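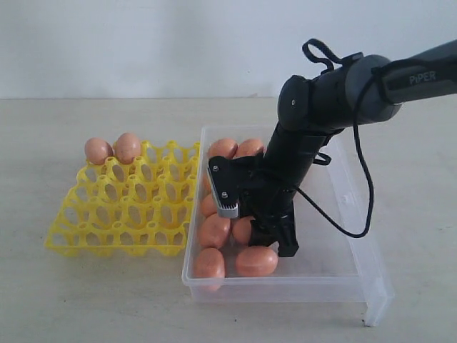 How long can fresh eggs wait before they need to go into trays?

In our packing room we give them until the end of the same morning, and anything that misses that goes on the shelf marked for our own kitchen and is not sold.

I start with that because it was what Kumaresan Pinto asked me on his visit, before he had even put his bag down, and I gave him such a rambling reply that I promised to put a shorter one at the top of this report. There it is, Kumaresan. The rest is longer, as you will have guessed.

Progress report on the egg packing room, Breledska Growers' Kitchen
Prepared for the Grakport Small Foods Fund
Period covered: winter through the end of April

Dear friends at the Fund,

When you agreed to support us we had a corner of the old dairy, a table that rocked, and a pile of cardboard flats that had been around the valley so many times they were soft as felt. I am very glad to be writing to you from the same corner with most of that changed. The grant was 4,000 and I will get to how it has been spent, but I would like to tell you first how the room works now, as I think that is the part you will enjoy.

How the eggs come in

We now take eggs from 27 households, most of them with a small flock behind the house and a few with something closer to a real henhouse. They bring them to the side door between seven and nine in the morning. In the old days they came in whatever was handy (buckets, a hat once, a great many bread bags) and we lost a painful number to cracks before anybody had even looked at them. We have settled on clear plastic bins, which was Manju Semwal's idea, and I argued against it at first because I thought the eggs would roll. They do roll a little if you swing the bin. But being able to see in through the side has made such a difference to the morning! You can spot a leaking egg without lifting out the others on top of it, and you can see when the bin needs a wash, which with the gray tubs we never really could.

We ask people to bring the bins no more than two layers deep. That rule took some explaining. One of our older suppliers had always filled his container to the brim and felt, I think, that we were telling him his hens laid too much. Manju went out to see him and came back with a squash and his agreement, so that is settled.

How they go into trays

The trays are the molded plastic kind, bright yellow, with open cups and holes in the bottom of each cup. I want to say a few words for those holes. The old cardboard flats held on to everything, and once one egg had broken in a flat you were really done with it, though I am sorry to say we did not always behave that way. The plastic ones go under the tap and drain right through, and they are dry by the time we have had our coffee. We chose the color so they would be easy to find in the truck and on the shelves at the shops, where things do wander off.

Everyone in the room now fills a tray the same way, beginning in a back corner and working along the row before coming forward. This sounds fussy when I write it down. We used to fill from wherever our hand landed, and you would end up reaching over eggs to get to the empty cups behind, and a sleeve or a wrist would catch one. Starting at the back means your arm is always passing over empty cups. We also park the tray right up against the bin, with no gap between, so each egg has only a short trip to make. Manju is left-handed and sets hers up in mirror image, and she is still faster than the rest of us.

Each egg is looked at on its way over. Dirty ones go to a side bowl for the kitchen, thin shells and hairline cracks the same. The pointed end goes down, and new helpers need reminding of this more than anything else. Shades of brown vary a good deal from flock to flock, from a pinkish tan to something near chocolate, and we have stopped trying to match them within a tray. The shops tell us their customers like the mixture, and it saved us a whole round of handling.

What has improved

On a good morning we now pack 300 eggs before ten o'clock. Last autumn the same number took us well into lunch, with everyone getting short with each other by the end. Breakage in the room has fallen to the point where the kitchen has complained to me, half seriously, that there are not enough cracked eggs for the custard. We have started buying a few back from ourselves at the packed price, and I have asked for that to be written down properly in the ledger so that it does not look odd to you later.

We deliver to 3 shops, two in town and the little one by the Boltine bridge, which takes the smallest order and sends the trays back cleanest. The trays do come back, nearly all of them. I had worried about this more than about anything else in the budget. We ask the shop to hand over the empties when the full ones arrive, and the driver writes the figure on the slip, and that has been enough so far.

What has been harder

The table. You will remember that the budget had a line for a new one, and it arrived later than promised and slightly too low. Two of our packers are tall and were going home with sore backs. We have raised it on blocks, which are solid and screwed in place, and it now suits the tall ones well and the shorter ones tolerably with a mat to stand on. The pale top was the right choice, in any case. A smear of yolk shows up on it at once.

Cold mornings were the other difficulty. Eggs brought in from a cold porch to a heated room will sweat, and a damp egg is slippery to handle and picks up every fingerprint. Through the worst of the winter we turned the heat down and wore vests, and packing began half an hour later to let the bins stand a while. I would like to do better next winter and have been looking at whether the back passage could be closed off and kept at a middling temperature. The builder, Mäkelä, has been to look and thinks a door and some insulation would do it. I am waiting for his price in writing.

How the money has been spent

The larger part has gone on the table, the sink with its draining rack, and the bins and trays together. The paint for the walls came in under what we had allowed, as the plaster turned out to be sounder than it looked, and we put the difference toward a second lamp over the packing end. What remains is set aside for shelving and for replacement trays. None of the trays has failed yet, but I dropped a stack of them down the cellar steps in March and would not want to have to do that twice without a reserve. The receipts are in the envelope with the paper copy of this report, in order, with the small ones taped to a sheet.

What comes next

The hens are laying hard now that the days are long, and several households have asked whether we can take more. Before we say yes I want a second person trained to run the room on the days Manju is away. At the moment, if I am truthful about it, the mornings without her are slower and noisier, and I am a large part of the reason. She has begun writing out the routine on a card to hang over the sink, and I have asked her to include the things she does without thinking, such as wiping the bin rims before they are stacked.

We would also like to try smaller packs for the bridge shop, where people tend to be buying for one or two. That would need a different container and some thought about labels, and I would rather talk it through with Kumaresan before I put it to you as a request.

Please do come and see us. Before nine is the best time, when the bins are coming through the door, and there is always breakfast afterward. I will send the builder's price as soon as I have it, and the next set of figures with the summer report.

With warm thanks from everyone in the packing room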